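Sidra Pirzada, Omprakash Pandey - draft 2, 19/05/2022

## Why we picked play food

Our topic was how toddlers learn food words at home, and whether colour helps. We sent a short survey to families in Mindton and Nevlow in February. 143 replies, more than we hoped for. Ye-rin Wi helped with the wording, Fiifi Dogbe did the spreadsheet.

## What we asked

- which food words the child says
- which play food they have
- who they mostly play with (parent, sibling, alone)

Kids were all over 2. We left out daycare toys, too hard to track.

## Results

Fruit words came first, easily. Banana and apple on nearly every sheet. Bread words were messier - "bun", "bread", "toast" all used for the same thing, and some parents wrote "cake" for anything round. Siblings seemed to make a diffrence, but we didn't ask ages so can't say much.

Colour: not as clear as we wanted. Parents said bright pieces got picked up more, but that's favourite toys, not words. Should of split that into two questions.

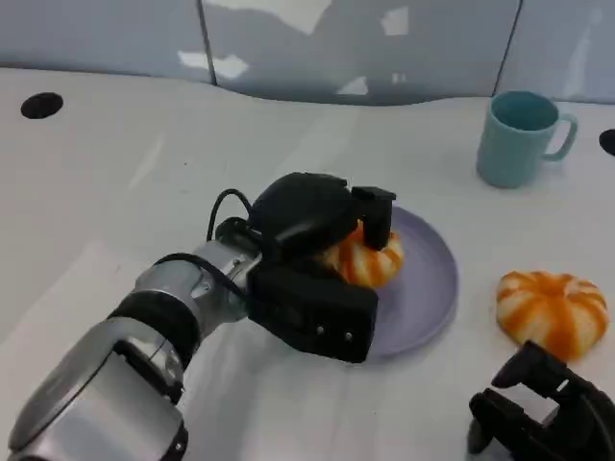
*Fig. 1. Striped toy bun on a plate. Colours are orange and white.*

## Problems

Survey was English only, so we missed a lot of Nevlow families. Also the last page got skipped heaps, probably too long. Sanne Declercq (our tutor) said to cut it to one page next time.

## Still to do

- fix table 2, the totals are off
- redo the sibling graph
- references - Omprakash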